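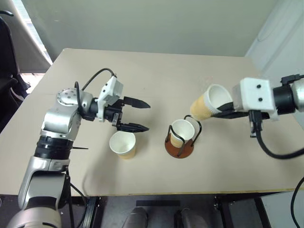 Nomell paper cups for hot drinks
Home > Catering > Disposables > Cups and lids
In stock. Next van out Thurso Road depot, order before lunch.

Case of 1000. £29 plus VAT. Collection free, delivery see below.

Everyday cup for coffee, tea, soup at a push. Plain white single wall or brown ripple wall, same price while the offer is on. Say which when ordering, we cannot guess and the basket doesn't force you to pick (being fixed). Mixed cases not possible, sorry, they come sealed from the packer.

Ripple wall = outer layer with ridges, no need for a separate sleeve. Single wall = cheaper to store, takes up less shelf, gets hot in the hand with black tea or americano. Most cafes buy ripple. Most village halls buy single and a bag of sleeves.

Lids
Not included. Sip lids are sold seperately as Jedemine flat or Jedemine domed. Flat for filter coffee and tea. Domed if you do a lot of foam. Both fit both walls. Older Coltomine lids DO NOT fit, rim is different, they go on and then pop off when squeezed. If you have a box of Coltomine left over please don't send it back to us, we stopped taking them in September.

Storage
Dry, off the floor, away from the dishwasher. Leave in the inner sleeves until wanted. Steam softens the rims and then the lids leak and we get the phone call. Cases stack fine but not under tins.

Stand or dispenser?
Kurian wall dispenser holds the single wall well. Ripple cups are thicker so you get far fewer in the tube, and the spring model tears the outer. Gravity model is the one you want. Ask for Jaxon Perron on the trade counter, he has fitted plenty of them and will tell you which bracket for tiled walls.

Customer note
"Switched over from the supermarket ones. Seams hold, no drips down the side even with the slow drinkers in the reading group. Would like a smaller size too."
Brynhildur Thoroddsen, book cafe

(Smaller size is on the list. No date yet.)

Delivery
Local van £2 per case, any number of cases. Outside the van area goes by courier, price at checkout. Somebody needs to be there to sign. Crushed corners on the outer box are normal, crushed cups are not, take a photo and email the same day please.

Returns
Unopened cases, 15 days, original tape. Opened sleeves can't come back, food hygiene.

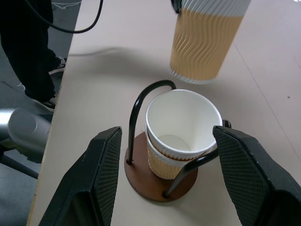
Can I put these cups in the microwave?
Best not to. The inside lining is made for pouring hot drinks into and the glued seam can give if the drink is reheated in the cup. Warm it in a mug and pour it over.

Printing
Own logo on single wall only. One colour or full colour, artwork as PDF, text kept clear of the seam. Proof comes by email, nothing gets printed until you reply to it. Lead time varys with the packer so ring first if it's for an event.

Disposal
Paper with a thin lining, so not ordinary paper recycling in most areas. Check with your council. Lids go in with plastics where they take them. Rinse first.

Prices on this page last checked March 15, 2020. Trade account holders log in for theirs.

Also bought with this: wooden stirrers, napkins white, sugar sticks, cup carriers flat packed.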